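Filed under: Work, Machines

I have worked at Gajewski for most of my adult life, nearly all of it in picking and sorting. We supply small parts to furniture and fittings makers. A lorry brings the stuff in mixed, we sort it into lots, and another lorry takes it away. People at home have been asking me what is going on with the robots, so I am writing it down once and they can read it here.

The plan was announced in January in the canteen. Management had signed with a firm called Botell to automate part of the picking line. There were slides. Till Böttcher, the shift lead, had clearly been told a day or so earlier than the rest of us and didn't look pleased to be standing at the front. The figure everyone remembers is 2,000 picks a shift, which was on the third slide and which two of the older pickers worked out on the back of a menu before the talk had finished. They said a good pair could do that already if the bins came on time. The bins do not come on time. That has been the complaint on our side for years and it was not on any of the slides.

There are 20 of us across the shifts. We were told no one would be let go this year, and that three posts would change from picker to cell operator. The pay for a cell operator is a little better. The training was 90 minutes with a man from Botell and then a folder. I put my name down, mostly for the sake of my back, and I got one of the three. Vaida Sepp got another. The third went to someone from nights I hardly know.

I should say what picking does to you. You lean over the side of a bin and reach down, and you do it again, and by two in the afternoon you know exactly which muscles you used. When the bin is full it is easy. When there are only a few pieces left at the bottom it is the worst part of the job, as every one of them means leaning right in.
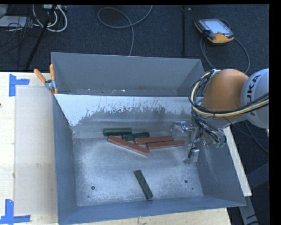

My own work now is mainly watching and putting right. I set the job up, I keep an eye on the cell and I deal with whatever it won't take. The last pieces give the most trouble, same as they did when we picked by hand. With six blocks in the bin, green ones and red ones, and five of them lying close together towards the back, I start wondering which it will go for and whether there is room for the fingers between one block and the next. A single green one lying by itself near the front is the sort I would have grabbed first. The arm has its own ideas about order and I have stopped guessing.

When it stops, I look at the message on the pendant, and nine times in ten it is something I have seen before. I write it in the log. The log was Vaida's idea. The folder has a page on faults but it was written for a different kind of part, and after a fortnight our log was longer than the folder. Till asked for a copy to send to Botell. We said they could have it when they answered the last email, and they did answer it, so they got it.

What has changed for the others is harder to say. The pickers who stayed on the hand line get the awkward lots, because the cell gets the plain ones. The Ultura fittings, which come tangled and greasy, are all done by hand now. Before, you would get an hour of those and then an hour of something easy. Now it is the one thing all morning. I raised this at the shift meeting and it was written down. Since then they have started swapping people between the hand line and packing halfway through the shift, which helps a bit.

It is quieter for talking too. At the old bench you stood across from someone and you knew all about their kitchen extension. At the cell I stand on my own, and if Vaida is on the same shift we mostly talk at handover. I did not think I would miss it. I go and eat with the packers now.

My back is better. I sleep through, and I carried the shopping up without stopping on the landing. My feet are worse, from standing still, and I have asked for one of the thick mats they have in packing. The answer was that the mat has to be checked against the floor plan for the cell.

Juller, the other site, is getting the same set-up in the autumn, and Till has asked whether Vaida and I would go over for a few days to show their people how we do it. There is a bus but it leaves at ten to five in the morning, so I have asked about a car. I'll say yes if they sort that out.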